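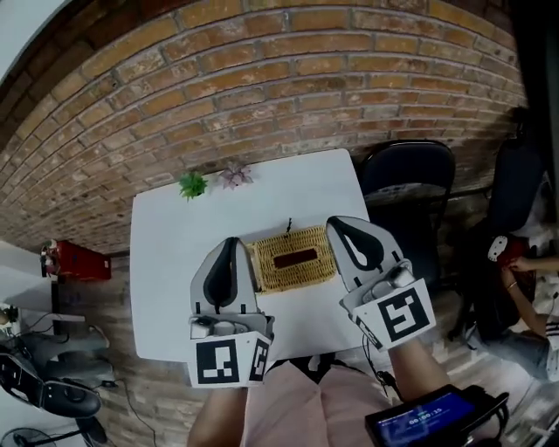

I've been on a lot of robot lab tours where everything works, and I enjoy them, but the visit to Gestico on Sunday, April 21, 2019 was better than any of those, as most of it was spent on something that went badly wrong in February and how they tracked it down.

Gestico has the ground floor of an old brick building in Selldale, a short walk from the station (take the canal side, the other way has no sidewalk). I went with Amber and Bradley Lockwood, who had heard about the open day from a neighbor. There were 14 of us in the group. Jabari Mutiso took us around and he's a terrific guide - he talks fast, he answers what you asked, and he doesn't mind being interrupted.

Before any robot gets near a job at Gestico, people do it themselves, holding a pair of grippers in their hands. Each gripper has a white cube fixed to it with black square patterns on the sides, and the software reads those patterns in the video to work out where each gripper is and which hand it's in. The jobs are small household ones: opening a lid, pulling out a tissue, moving a basket. You do it, you reset, you do it again. Then the recordings go off to train the arms in the back room, which everyone there calls Dusel after the first one they bought.

So, February. Annatjie Chauke was running an evening test with Dusel and a lidded basket. The right arm was supposed to come up to the lid from the front. Instead it swung wide across the left arm, hit it at the elbow, and kept pushing. A finger pad came off and went under a cabinet. The basket ended up on the floor. She pressed the stop button, and the arms froze all tangled together (there's a photo of this on the wall by the coffee machine, and I could have looked at it for an hour!). She was standing outside the taped line and wasn't hurt, but Jabari said it was closer to her than anyone liked.
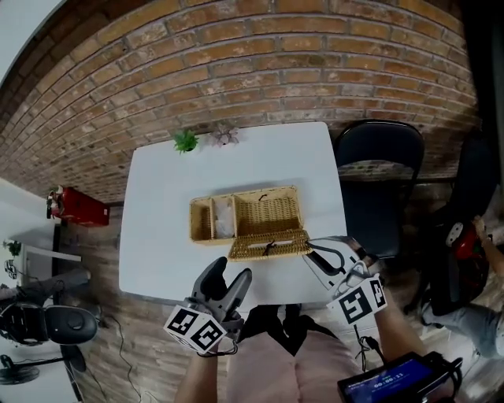 Their first guess was a motor. They spent two days on motors. Then they blamed the new training run and went back to the old one, which behaved perfectly, and that was the clue. Cyril Goodall sat down with the recordings and played them one after another, and in a whole batch of them the left and right cubes had traded places. The grippers had been taken apart for cleaning and the cubes had gone back on the wrong ones. Everyone doing the task did it well. The software just had the hands the wrong way around, and 600 recordings went into training like that.

I loved hearing this told so openly. Bradley, who used to repair printing presses, asked why the software hadn't complained, and Jabari said it had no way of knowing: it saw two cubes it recognized, moving sensibly. Now there's a check at the start of every session where you lift the left gripper, then the right, and the computer has to agree. The mounts have been changed too, so each cube only fits the gripper it belongs to. And Dusel now stops by itself if the two arms get too close, at any speed, which Annatjie had been asking for since the autumn.

Of the bad batch, they kept 70 to use as a test. The new check has to catch every one of them before a software update is let through.

Amber got to try the grippers at the end. They're heavier than you'd expect and her wrists were tired after a few goes with a lid. I had a turn as well and dropped mine on the table, and they were very nice about it.

If you want to go, the next open day is listed on the sheet by the front door and you have to sign up in person. Wear flat shoes, the brick floor is uneven near the back. Lunch afterward was at Grigaitė, across the bridge, where the beet soup is excellent and they only take cash.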